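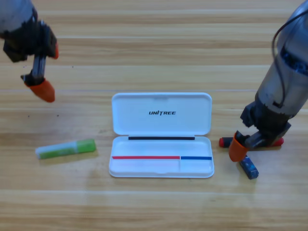 The packing station used by the Firen student team, with the pencil case open and its contents on the table.

Student Team Enters Pencil Case Task in Grasso Challenge

The Department of Engineering at Warside College has confirmed that its student robotics team, Firen, will take part in the Grasso Challenge in November. The team of nine undergraduates has chosen a two-arm packing task for its entry: placing a glue stick, a marker and an eraser into the compartments of a pencil case.

The project grew out of the second-year automation class taught by Dr. Lorenz Wyss. Students began work with a single arm and moved to the present two-arm setup at the start of the semester. They have recorded 264 practice runs to date, which are being used to train and test the software that controls the arms. The team's target is 1,000 runs before the entry is submitted.

"The case is small and each item has its own place in it," said Dr. Wyss. "Two arms must work over the same tray without getting in each other's way. Our students have spent more time on that question than on any other."

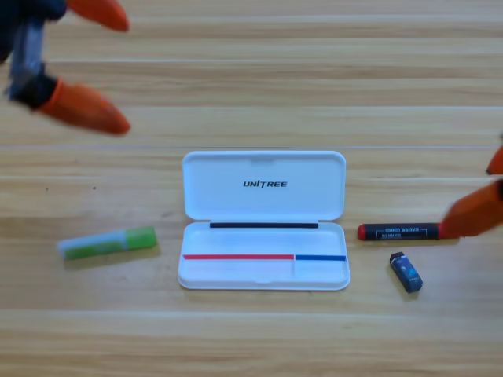

A gripper finger at the marker, to the right of the open case. The glue stick lies on the other side.

Under the challenge rules, each attempt may last no longer than 90 seconds. Judges award points for every item placed in the correct compartment – an item left across a divider earns nothing. The starting positions of the items are changed between attempts, and teams may not adjust their software once judging has begun.

Estrella Arellano, the team captain, said that the marker had required the most attention. It goes in lengthwise above the smaller compartments, and an early version of the software often set it down at an angle. The students have since rewritten the part of the program that turns the wrist before release.

Noémi Katona, a graduate assistant in the department, supervises the practice sessions and reviews the recordings with the team each week. Parts and bench space for the project are paid for through the Clillora Fund for Undergraduate Research.
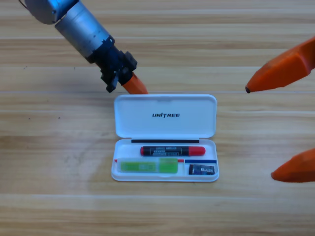
Open Practice Session and Applications

The team will hold an open practice session at 4 p.m. in the week before the challenge. Students and staff from all departments are welcome, and no registration is required. The room will be posted on the department notice board.

Applications to join Firen for the spring semester are now being accepted. Applicants should have completed the introductory programming course or be enrolled in it; earlier work with robots is not necessary. Forms are available from the department office and should be returned to Ms. Katona.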